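**Slow bread with a cold kitchen, does the starter need a warm place?**

---

**tallow_and_rye** wrote:

Hello all. I am reading here for two years and this is my first own thread, so please be patient with my English.

We moved in February from a flat in Barkau to an old house outside Listuswood. In the flat my rye starter was very easy. I fed it in the evening and in the morning it was doubled. In the new house the kitchen is cold, between 15 and 17 degrees (Celsius), and the starter takes the whole day to do the same work. The bread is not bad, but it is more sour than my family likes, and the crumb is tight at the bottom.

I have read two opinions. The first says that I must find a warm place for the starter, for example the oven with only the lamp on. The second says that I should leave it where it is and simply change the amounts. What do you do in a cold kitchen?

My feeding at the moment is one part old starter, two parts flour, two parts water. The flour is whole rye from the mill at Fereck, the coarse one.

---

**crumbledore** wrote:

Oven with the lamp on, every time. I've been doing it for years. Put a thermometer in there first, though, because some oven lamps go a lot warmer than you'd expect. Mine got to 34 with the door shut, so I keep a wooden spoon in the door.

And tape a note on the oven. I have baked one starter. The jar survived, the starter did not.

---

**millrace** wrote:

I disagree with the oven lamp for rye. It's fine if you are home all day to watch it. If you aren't, you get a starter that peaks at noon and is starving by the time you want it at six, and a starving starter makes sour bread, which is the problem you came here with.

Leave it on the counter and give it more of the old starter at feeding. Try one to one to one. It will get there faster in the cold without any lamp.

---

**crumbledore** wrote:

One to one to one carries over more acid with every feed. You'd be fixing the speed and keeping the sour.

---

**millrace** wrote:

Only if you leave it too long. Use it when it domes, before it falls.

---

**tallow_and_rye** wrote:

Thank you both. I did not expect to get two answers so quickly, and opposite ones.

I should have written more about my day. I leave the house at seven in the morning and I come back at five. So I can feed at half past six in the morning or at half past five in the evening, and nothing between. On free days I can do what I want, but I would prefer a method that is the same every day.

The oven has a lamp but it goes off when the door is closed. I can't find a setting for it. The manual is only for a similar model.

---

**Ostler_B** wrote:

What about warm water? Nobody has mentioned it yet. If your kitchen is at 16, then your flour is at 16 and your jar is at 16, and if you use tap water in February that may be at 8. So the mixture starts at maybe 12 and needs hours only to come up to the room.

I mix with water at 40 in winter. Stir the flour and the water first, and put the starter in last, so it does not meet the hot water directly. Then I wrap the jar in a towel and put it in a small cool box with the lid closed. It holds the warmth for a good part of the night.

---

**tallow_and_rye** wrote:

This is a very simple idea and I feel a little foolish. I was using water directly from the tap. In the flat it made no difference.

I will try your method for one week with my usual amounts, and write here what happened. I think it is better to change one thing at a time.

---

**pannikin** wrote:

Just to throw in another point, coarse whole rye from a small mill behaves differently from bag to bag. I get mine from Rowbotham, and the bag I opened in January was much slower than the one before it. Same kitchen, same jar, same everything. Don't blame the room for all of it.

Also, do you weigh or do you use spoons?

---

**tallow_and_rye** wrote:

I weigh. The final dough is 1,018 grams, that is what fits in my tin without a mushroom on the top. Of this, 426 grams is the ripe starter. I know that it is a lot of starter, but it is the recipe I learned at home and it was always so.

---

**millrace** wrote:

That is a lot of starter, yes! But normal for a rye tin loaf. It also explains why the sourness is so noticeable. When nearly half of your loaf has been sitting for a whole day in the cold, you taste that day.

If you don't want to touch the recipe, then the starter has to be younger when you use it. If you're willing to touch it, go down to a third and let the dough stand longer in the tin.

---

**pannikin** wrote:

Please don't touch the recipe. Family recipes have enough enemies.

---

**tallow_and_rye** wrote:

I am back after one week, as I promised.

I mixed with water at 40 degrees, flour first and starter last, and the jar went in a towel and then in the cool box. I fed it at half past five in the evening. In the first morning it was risen well but not doubled. In the second morning it was doubled and a little flat on the top already, so I think it was ready earlier, perhaps at four. After this I took water at 36 degrees and it was right at half past six.

The problem is now another one. If the starter is ready at half past six in the morning, I must make the dough before I go to work, and then the dough stands in the tin for ten hours. For rye in a cold kitchen this is not as terrible as it sounds. But I tried also the other direction, feeding in the morning and making the dough in the evening, and there the cool box was warm for only half of the time.

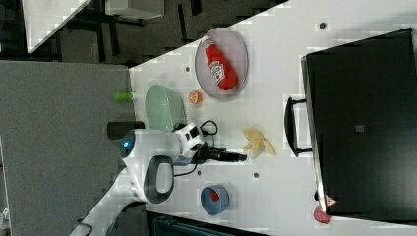
So I decided for the morning. I get up 15 minutes earlier, mix everything in one bowl with a strong spoon, put it in the oiled tin and smooth the top with a wet hand. The tin stands in the coldest room, near the back door. When I come home at five the dough has come up to one finger below the edge. I heat the oven for half an hour, and at half past six the bread is finished baking. It is then left in a cloth until the next day, and I hide the knife.

The taste is much milder. The crumb at the bottom is better but still tight in the lowest centimeter. My family ate it without any comment, and from them it is a good sign.

---

**Ostler_B** wrote:

Very glad it worked for you. For the bottom, do you put the tin on a rack or on something hot? I had a tight line at the base until I began to heat a steel tray in the oven first and put the tin on it.

---

**crumbledore** wrote:

I'd have said underproofed rather than the tray. One finger below the edge might be a bit early. Let it come level and look for little pinholes on the surface. When you see five or six of them, bake.

---

**millrace** wrote:

Pinholes, agreed. First time in this thread that crumbledore and I say the same thing.

But I would watch out with the coldest room. You have a cold tin and a cold dough in the middle and then it goes in a hot oven, so the outside is set when the core is still waking up. Try bringing the tin to the kitchen when you come home and give it the half hour while the oven heats.

---

**tallow_and_rye** wrote:

I do not have a steel tray but I have the black tray which came with the oven. I will try it after the pinholes. One thing at a time!

About the cold room, the tin is in the kitchen already when the oven heats, I forgot to write it. But half an hour is maybe not enough for a loaf of one kilo. When I put a thermometer in the dough it was 14 degrees in the center.

---

**millrace** wrote:

14 in the center is your tight crumb, I would bet on it. Give it a full hour.

---

**pannikin** wrote:

Or leave the tin in the kitchen all day and use cooler water in the dough. Then you don't have to carry it around the house.

---

**crumbledore** wrote:

At 16 degrees for ten hours with that much starter? It'll be over the edge by three in the afternoon.

---

**pannikin** wrote:

Mine isn't. Mine stands from breakfast to supper at 17 and comes level with the tin, not more. Different flour, I know. I would at least try it once, on a day when somebody is home to look.

---

**tallow_and_rye** wrote:

I have now made 3 more loaves and here are the results in short form, for people who find this thread later.

- **Loaf 1:** cold room, one full hour in the kitchen before baking, waited for the pinholes. Crumb even almost to the base. Bread was ready late, we ate supper without it.
- **Loaf 2:** kitchen all day, dough mixed with tap water. It was level with the edge when I came home and had many pinholes, perhaps too many. The top fell a little in the oven. Taste good, more sour than loaf 1.
- **Loaf 3:** kitchen all day, tap water, and the starter reduced from 426 grams to 340. The missing flour and water I added to the dough. Level at five, some pinholes, no falling. Crumb the same from the top to the bottom.

So I did touch the recipe after all. Sorry, pannikin. I did not tell it to my mother.

The black tray I have not tried yet. When the kitchen is warmer in spring I will probably have to begin again from zero, and then I will need the cold room.

---

**pannikin** wrote:

Forgiven. Did you keep the 36 degree water for the starter with loaf 3?

---

**tallow_and_rye** wrote:

Yes, 36 for the starter, towel and cool box, the same as before. Only the dough gets the cold water.

---

**Ostler_B** wrote:

Do try the tray some time. It costs nothing, and I would like to know if it is only my oven.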